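Writing a Short History of Your Town for a Visitor Page

These steps cover a local history text of the kind printed on a museum panel or posted on a town website. The worked case is Bataineh, a river port that grew from a fishing village into a trading town. The page was drafted by Bindu Iyengar and checked against the parish and harbor records by Brândușa Cârstea.

Before you start

You need access to at least one primary source (tax rolls, harbor ledgers, church registers) and one published history. Set up a plain text file for notes. Record the source and page number next to every fact as you enter it.

Step 1. Fix the turning point

Most towns have one event that divides the older culture from the newer one: a treaty, a rail line, a canal, a mine. Choose it first. For Bataineh it was the opening of the lower harbor to foreign ships. Everything before that date goes in part one of the text and everything after it in part two.

Step 2. Describe the older culture

Name the regions that early settlers came from and what they brought with them. Keep to things that can still be traced: dialect words, roof shapes, food, songs, feast days. In Bataineh the hill families from Grikik brought weaving and a style of puppet play. The coast families brought boat building. Limit this part to 200 words.

Step 3. Describe what arrived

List the newcomers by trade and by the streets they settled on. Give local names for buildings as well as official ones. The Bataineh customs hall is still called the Skitard, after the company that leased it, and readers will hear that name from anyone they ask for directions.

Step 4. Show the mixing

Pick 2 cases where old and new customs joined. One should be a building and one should be a habit, such as a dish or a way of drinking tea. Describe each in plain terms and state where it can be seen or tried today.

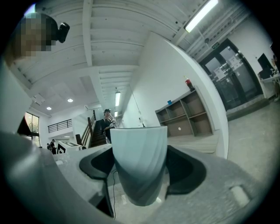 Step 5. Cut to length

The full text should not exceed 1,000 words. Remove adjectives first, then repeated dates. A first draft of the Bataineh page ran to almost 9 printed pages, mostly lists of ship owners. These were moved to a separate appendix.

Step 6. Check names and spellings

Old records spell the same name several ways. Choose one form, use it throughout, and give the others once in parentheses. The Gretard quarter appears in the ledgers as Gretart and Gredard.

Step 7. Test the text

Ask a reader from outside the town to go through it with a street map. Mark each point where the reader cannot find a place you mention. Correct those lines, then send the text to the page editor together with the source notes.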